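Can a machine do it yet? Chores at home and in the workshop, sorted

People ask us this at the counter more than they ask about paint. They have seen a clip of a machine folding a shirt and want to know whether to wait for one or carry on buying pegs. So we have gone through the usual jobs, one after another, and put down what a machine can take off you now, what it can half do, and how to do the rest by hand with less bother.

We have stuck to jobs we do ourselves, either in our own kitchens or in the workshop behind the shop. Where we have not tried something we say so.

Floors

Yes, mostly. Robot vacuums are the one household robot you can buy and forget for a few days. They do best on hard floors and short carpet. They do badly with tassels, charging leads, socks and anything a dog has done.

Before you set one off, lift the chair legs clear if the chairs have a sledge base with a low bar. Tuck the ends of rugs under. Put a strip of low-tack tape down on the floor where the machine keeps getting stuck and check the same spot for two or three runs. Usually there is a threshold or a cable there and you can deal with it once.

Empty the bin before it is full. Hair wraps round the brush ends where you can't see it, so pull the brush out every couple of weeks and slit the hair with a seam ripper. Wash the filter only if the booklet says you can, and let it dry for a whole day.

The mopping sort will freshen a floor but won't shift anything that has dried on. For that, lay a wet cloth over the spot, go and do something else for ten minutes and wipe.

Stairs still want a person with a hand brush. Start at the top.

Washing up

Half. The dishwasher is a machine and a very good one, but it won't load itself. Loading is hard for a robot: the plates are shiny, the glasses are clear, everything is a different shape and half of it is under something else.

By hand, scrape and don't rinse. Face the dirty sides towards the middle. Keep wooden spoons and good knives out. If glasses come out cloudy, try one in vinegar for a few minutes. If it clears, it was limescale and you need more salt. If it stays cloudy the glass is etched and will not come back.

Run the bottom rack out first when you unload, or the water from the cups goes over the plates.

Laundry

The washing and drying, yes. The folding, no, whatever the clip shows. Cloth has no fixed shape and a gripper can't easily tell one layer from two. The folding machines we have read about are slow and want each item fed to them flat, by which time you could have folded it.

Shake each thing hard once as it comes out of the drum. It takes most of the creases out of cotton before they set. Fold towels in thirds lengthways first, then in half and half again, and they will sit on a narrow shelf without slumping. Pair the socks as you hang them.

Fitted sheets: put your hands in two corners, turn one over the other, do the same with the far pair, lay it on the bed and square it up. It will never be neat. Put it inside its own pillowcase.

Picking up and putting away

This is the one people most want done, and it is where the machines are furthest behind for a home. A toy box, a bench, a kitchen table after tea. The job looks like nothing to us because hands are so good at it.

Most of the simpler robot hands have two flat fingers that open and shut. They can hold a block with straight sides very well. They are less good with a wet sponge, a bunch of keys or a sheet of paper lying flat. The hand also has to arrive at the right angle, with a finger either side of the thing and enough room for both.

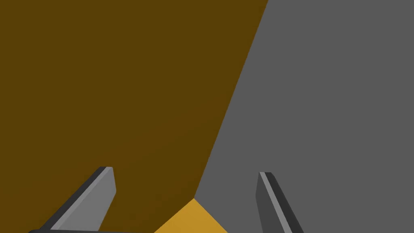
A lot of this gets practised on a computer first, with plain shapes and plain surfaces, where a dropped block costs nothing and you can start again straight away. Getting from there to a real worktop with crumbs and a tea towel on it is the slow part.

Elba Yáñez teaches the evening bench class at Arnadska and has a small arm set up at the back of the room for her students to try. She gave us a useful way of judging any job. Put on a pair of thick oven gloves, shut one eye and try to do it using only your thumb and one finger. If you can manage, a machine probably can or soon will. If you end up chasing the thing round the table, it has a while to go.

Her other advice was for anyone with a small arm of their own, and it applies just as well to children tidying up:

Leave a gap between things. Two fingers' width on each side of an item is enough for most hands to get round it.

Put things down square to the edge of the table.

Use a matt surface in a plain colour that is different from the objects. An offcut of grey lino is good and wipes clean.

Keep the light coming from the same place. A lamp moved from one side to the other can make an item look quite different to a camera.

Start with blocks. Move on to cups when the blocks are boring.

At home we tidy into open boxes, without lids, one sort of thing to each. Nine times out of ten it is the lid that stops people putting things back.

Sorting screws and small parts

No for the home workshop. Factories have had machines for this for years, with vibrating bowls and chutes, but each is set up for one part and would not thank you for a jam jar of mixed fixings.

By hand, tip the jar on to a tray with a lip. Drag a magnet in a plastic bag over the top to get the steel out, then turn the bag inside out over a tub and they will drop off. What is left will be brass, aluminium, plastic and fluff. Sort the steel by length first and by thread after. Anything bent goes in the scrap tin.

We use the Terner drawer units, the 17-drawer one, because the drawers have a stop at the back and don't come out in your lap. Glue one of the part on the front of each drawer. Labels fall off or fade – a screw stuck on with a blob of epoxy doesn't.

Sanding and painting

Half, and only for flat work in a proper shop. Stidemex, two doors down from us, have a machine that sands door blanks and it leaves a better surface than we do. It can't do the edges of a moulding. Those are still done by a person with a folded bit of paper.

If you are doing a door at home, sand with the grain at 120, wipe, and go again at 180. Scribble lightly on the surface with a pencil before each grade and stop when the pencil has gone. Do the panels first, then the crosspieces, then the long sides, and the edges last. Leave it alone between coats. Put the roller in a freezer bag if you are coming back to it the same day.

Cooking

Half. A bread machine, a rice cooker and a pressure cooker with a timer will each do a whole job without you once the stuff is in. None of them peels a carrot.

Chopping by machine is worth it for large amounts. For two onions you will spend longer washing the bowl. Put a damp cloth under the board to stop it sliding, cut a flat side on anything round and lay it on that.

We were lent a stirring arm called the Đào, which clips to the side of a pan and goes round. It was fine for custard and porridge. It was no use for risotto in our wide pan, as it left a ring at the edge that caught. If you have trouble standing at the hob it would be a help. We gave it back after 5 weeks and have missed it only for custard.

Windows and gutters

Window robots work on big plain panes and come with a safety line, which you should tie to something that will not move. On small panes with glazing bars you would be lifting it from one to the next all afternoon. Use a squeegee, a drop of washing-up liquid in half a bucket of water, and a dry cloth for the edges. Pick a dull day so it doesn't dry before you reach it.

We have not tried the gutter ones. Ours get done in December once the last of the leaves are down, with a trowel, a bucket on a hook and a second person holding the ladder.

Grass

Yes, if the lawn is fairly level and you have the patience to set it up. Walk the lawn first and pick up stones and sticks. Don't run it at dusk or overnight, when hedgehogs are about. You will still need to do the edges. Half-moon cutter, a plank to stand on, and work backwards along it.

Blades are cheap and people leave them on too long. If the tips of the grass look brown and ragged a day after cutting, change them.

We will add ironing and bed-making when we next go through this page. Bring your questions to the counter, and bring the part with you if it is about a part.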